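Guía de puesta en marcha de la barra
Sección 4: carbonatar cócteles en barril con el equipo Gendbridge

Por Oddur Kjærgaard
15 de julio de 2026

El folleto de Gendbridge promete un cóctel de grifo «idéntico al agitado». No me lo creo, y después de un invierno sirviendo highballs en el Nedum sigo sin creérmelo. Para un trago largo con burbuja, en cambio, el equipo cumple si se monta con paciencia. Lo que sigue sustituye a las páginas del fabricante, que se saltan la purga y dan por buena cualquier receta.

Antes de empezar

Elija una receta sin pulpa, sin clara y sin lácteos. El zumo de limón recién exprimido se apaga en el barril de un día para otro, diga lo que diga el representante; nosotros usamos una solución de ácido cítrico y málico y añadimos el cítrico fresco en el vaso. El jarabe debe estar colado y frío.

Precaución: el CO2 desplaza el aire. No trabaje en un sótano cerrado ni deje la botella tumbada. Si oye un silbido y no sabe de dónde sale, cierre la válvula, salga y ventile antes de volver a buscar la fuga.

Llenado y purga

1. Desmonte el barril vacío y sin presión. Lave el tubo de inmersión, las juntas y la tapa con detergente alcalino, y aclare hasta que el agua no haga espuma.

2. Pase el desinfectante por toda la línea, grifo incluido. Respete el tiempo de contacto de la etiqueta.

3. Vierta la mezcla ya diluida. El agua que en una coctelera aportaría el hielo hay que ponerla a mano, y casi todos los barriles flojos que he probado fallaban por aquí.

4. Cierre la tapa, abra el gas a baja presión y tire de la válvula de alivio en golpes cortos. Repita 4 veces. El manual original pide una sola purga, que deja aire de sobra para estropear la burbuja. 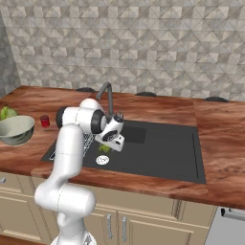
5. Enfríe el barril a 2 grados antes de subir la presión. Con la mezcla tibia el gas no entra, y lo único que conseguirá es gastar botella.

6. Ajuste el regulador a 31 psi y deje reposar hasta el día siguiente. Hay quien agita el barril para ganar tiempo. Funciona a medias: la primera copa sale bien y la décima, plana.

7. Baje a la presión de servicio, alivie el exceso y tire una copa de prueba.

Nota: la línea Tririer «antiespuma» que venden como accesorio cuesta bastante y no le he notado ninguna ventaja frente a un tubo corriente más largo. Dinesh Biswas, que lleva la barra del McGrath, opina lo contrario. Pruébela prestada antes de comprarla.

Si algo sale mal

Sale solo espuma: presión de servicio alta o línea caliente. Revise primero la temperatura.

Sabe aguado al final del barril: la mezcla se ha estratificado. Remueva bien antes de cerrar la próxima vez.

Sabe metálico: cambie las juntas y repita el paso 2.

Sobre el ahorro: Gendbridge habla de 3.000 copas para amortizar el equipo. La cuenta no incluye la limpieza ni los barriles que se tiran, así que yo haría la mía con el consumo de diciembre y con el de un mes flojo.

Última actualización: revisados los pasos 4 y 6.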